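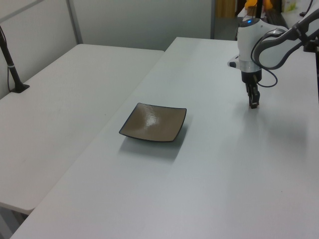 Fig. 1. Long light grey table, gripper pointing down.

Home | Tickets | Archive | Log in
Filed under: Heating and ventilation faults

Bumon extractor fan, Oosthuizen building. Fan stops after 18 minutes and shows code E7. Supply measured at 232 V, steady. Filter changed, no difference.
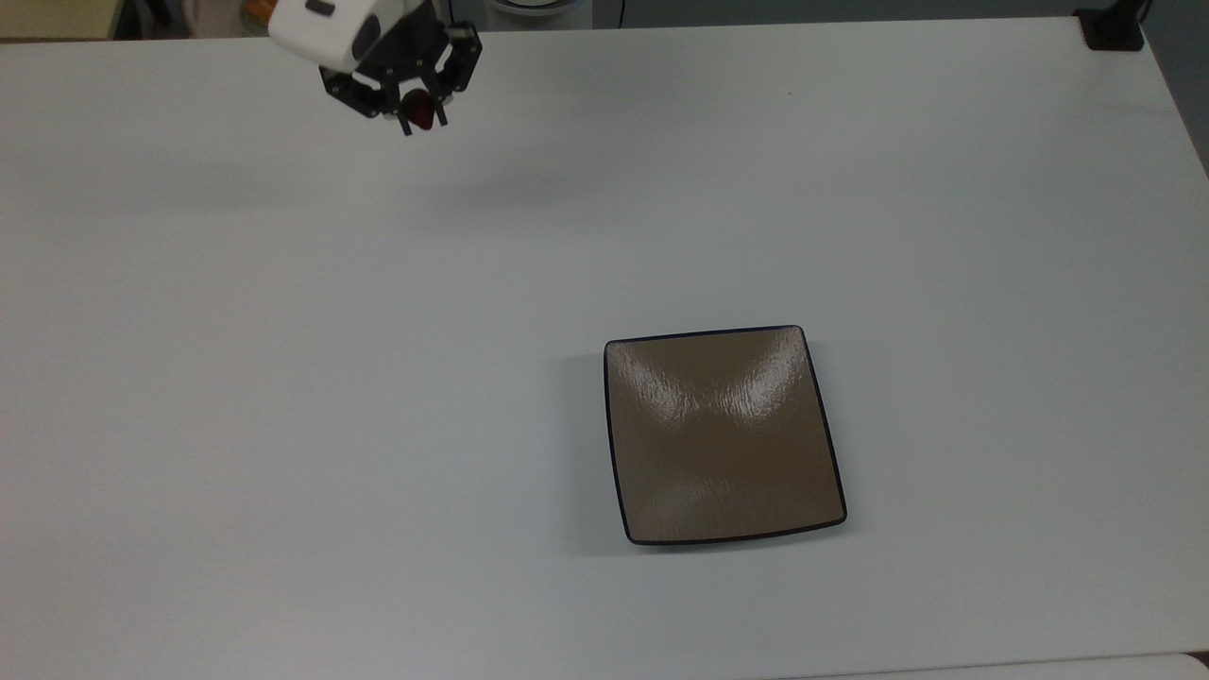 Reset at the wall panel clears the code, but it comes back on the next run. Duct damper checked and found half shut. Opened fully.

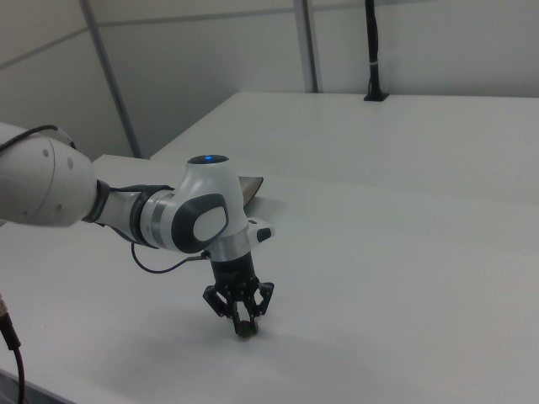

Ran for up to 122 minutes with no code. Spare damper motor on order from Gorex. Ticket stays open until fitted.

Last updated: 19th March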